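**Ticket 671: scoreboard feed shows wrong halftime score**

Opened Feb 7, 2020 by Imogen Stockdale
Status: open, waiting on Thongchai

Hi all, me again! The Totora box at the scorer's table is still sending the wrong halftime numbers to the league site. Girls' JV went into the break up 22-14, the board in the gym said 22-14, and the website said 14-22. Home and visitor were flipped, and they stayed flipped until the third quarter started. I had two grandparents texting me in a panic (one of them was in Florida and had already called my brother).

Stuff I've tried so far:

- Restarted the box and waited the full 90 seconds before touching anything
- Swapped the network cable for the spare from the wrestling room
- Logged out of Imatis and back in on the laptop
- Checked that we're set as "home" in the schedule, and we are
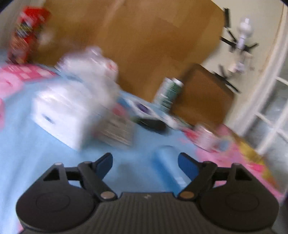

The flip only happens when the clock hits zero and the horn goes off. I ran a fake game last night with nobody in the bleachers, just me and a bag of pretzels, and got it to do it 3 times in a row. If I end the half by hand a second early, the score goes up fine. Tia asked me to color-code which side is which on the controller so the student helpers quit guessing, and I'd like both home buttons in blue, the same kind of blue as the two finger pads on that black gripper, so it stands out against a dark case. Visitor can be plain white tape. I don't think the kids are causing this, but it'd rule them out.

**Update, Tia Bunting:** Tape is on. Same thing happened in the boys' freshman game, so it's not the buttons.

**Update, Imogen:** Okay, so I dug through the log on the laptop. It only keeps 3,000 lines and then starts over, so save it right after the game or you'll lose the first half. At the horn there's a line that says "swap ends" and then the score goes out backward.
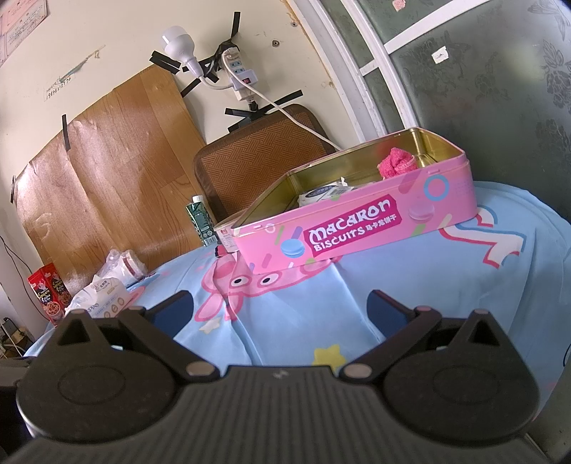
That made me look in the settings, and there's a box for teams switching baskets at halftime. It was checked! I unchecked it and ran another fake game, and the score came through the right way around. I'd love to close this, but when I restarted the laptop the box was checked again. Thongchai, is that coming from your side? Mattes says the away gyms don't have the setting at all.

**Update, Thongchai Chareonsuk:** Yes, the league profile loads at startup and overwrites it. I'll turn it off there tonight. Until then, uncheck it after every restart.

**Update, Imogen:** Will do. I put a sticky note on the lid. Leaving this open until we get through a real game.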